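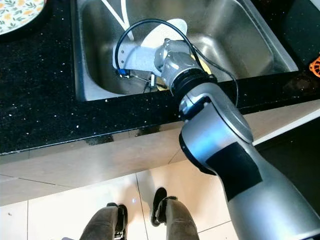 Washington Barros runs the kitchen side of Brotbridge, a catering firm that sends out lunches to offices and schools. In March he let our group in for a morning to see how the dishwashing has changed since the firm started using robots from Juromska.

The main kitchen has 40 staff over two shifts. Until last year, 8 of them did nothing but wash up. Now the number is three, and the others have moved to packing and prep. No one was let go, Barros said, but two people left on their own because they did not want the new shifts.

Most of the tour was spent in the training kitchen, which is fitted out like one at home. New tasks are tried there before they go to the main floor. Staff take turns working next to the robot and write down every plate it drops or puts back dirty. The list is read out at the 7 a.m. meeting. Barros told us plates are the easy part. Lids and anything thin still go to a person.

We spoke to a woman who has washed dishes there for years. Her wrists hurt less, she said, but the job is lonelier. She used to talk all morning with the person at the next sink. Now she watches, clears jams and signs a sheet every 35 minutes. She got a small raise for the extra training and thinks it should have been bigger.

I asked about noise. It is quieter than I expected, and the fans over the stoves are louder than anything else in the building.

Lunch was soup and bread in the staff room. The next visit is to the Plisell laundry, and anyone who wants a place should give their name to Papadakis at the front desk.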